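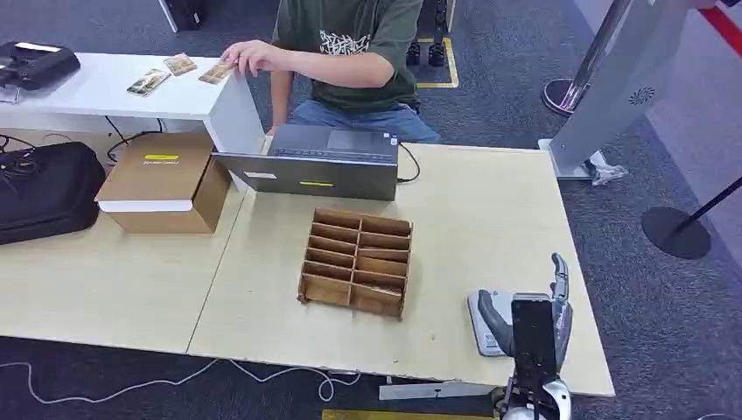 Die Abnahme

Die Firma Badine legte dem Bauausschuss am 16. November 2022 die Bodenfliese Dundel zur Abnahme vor. Bestellt waren 3.968 Stück im Format 600 mal 600 Millimeter, matt, im Farbton Kalkgrau. Die Leitung der Prüfung oblag Frau Mechthild Wallner, die Protokollführung Frau Funmilayo Edet.

Das Verfahren sah vor, dass 18 Musterstücke aus verschiedenen Brennchargen nebeneinander ausgelegt und bei Tageslicht begutachtet werden. Frau Wallner schritt die Reihe ab, kehrte um und blieb vor dem neunten Stück stehen.

»Diese Fliese ist wärmer«, erklärte sie.

Der Vertreter der Firma wies darauf hin, dass die Abweichung innerhalb der vereinbarten Toleranz liege. Frau Wallner nahm dies zur Kenntnis und kniete nieder. 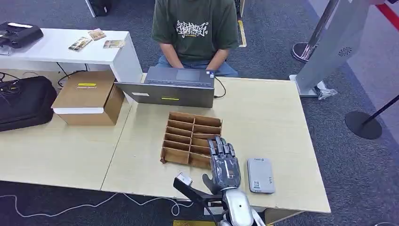

Über die Farbe einer Fliese entscheidet nach der geltenden Ordnung das Auge der Prüferin, und gegen dieses Auge ist ein Widerspruch nicht vorgesehen. Frau Edet hielt den Befund daher wörtlich fest. Für die Splitter der Kantenprobe verlangte sie ein Behältnis aus brauner Wellpappe, wie das auf dem Tisch, zwei Spalten zu je sechs kleinen Fächern, und trug die Chargennummern in derselben Anordnung in das Protokoll ein.

»Wünschen Sie die Zurückweisung?«, fragte sie.

Frau Wallner legte die flache Hand auf die Fliese. Im Haus ihrer Eltern, in der Lawalstraße, hatte der Küchenboden an einer Stelle denselben Ton gehabt, dort, wo im Juni die Sonne bis zum Herd reichte. Eine Charge war dafür nie ermittelt worden.

»Die Lieferung wird angenommen«, sagte sie. »Das neunte Stück verbleibt beim Ausschuss.«

Frau Edet fragte nach der Begründung. Frau Wallner erhob sich, strich den Rock glatt und diktierte: »Zu Vergleichszwecken.«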